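Most kitchen tips get passed along because they sound right. I've kept a notebook of the ones I've tried at home, and the crossings-out now outnumber the ticks. These are the ones I had strong feelings about.

## Vinegar and bicarbonate of soda

Mix them together and you get froth. People like froth. What's left once it has settled is more or less salty water, and you could have made that for less. Used separately they both earn their place: bicarb as a mild scouring paste on a stained mug, vinegar on limescale round the tap. Leave the vinegar 90 minutes under a wet cloth, then wipe. Keep it off marble and any other limestone, which it eats.

For a slow drain, take the trap off and clean it out. It's a horrible job and it works. If you can't face that, try a plunger with the overflow blocked.

## Descaling tablets

I bought a box of Grunura tablets after Niloufar Bahrami swore by them. Fine, they shifted the scale in my kettle. So did 2 spoonfuls of plain citric acid in a full kettle, left half an hour and rinsed twice. The tablets smell of lemon, if that matters to you.

## Dark worktops and tables

The shop will tell you a dark surface "hides the dirt". It hides gravy. It shows flour, dust, dried water drops and every smear from the cloth you used to get rid of them. Furniture polish makes this worse, whatever the tin says, as it leaves a film that holds fingerprints.

What I do now:

- Brush the crumbs off dry first. A wet cloth just drags them about.
- Wipe with warm water and one drop of washing-up liquid. One. Most smears are leftover soap.
- Go over it again with plain water, then dry at once with an old cotton tea towel.

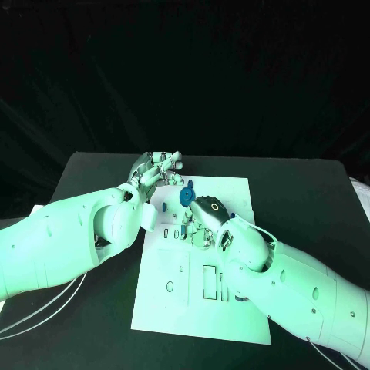 ## Black curtains and other dark cloth

Salt in the wash to "set the colour" is an old favourite and I have never seen it do a thing. Modern dye is already set or it isn't. Wash dark cotton inside out at 30 and dry it away from the sun — that's most of what you can do. Read the label before any of it, mind, as lined curtains can shrink at different rates front and back.

For dust, use the soft brush on the vacuum, top to bottom. Sticky rollers are good for cat hair and a waste of money on anything bigger than a cushion.

## Onions without tears

Marcelino Sotomayor holds a spoon between his teeth. I've tried that, a lit candle and a slice of bread, and wept through the lot. A sharp knife helps. So does half an hour in the fridge beforehand, a bit.

## Still undecided

Rice in the salt cellar. Mine has clumped with it and without it, and June was damp both times — I'll try again in the winter.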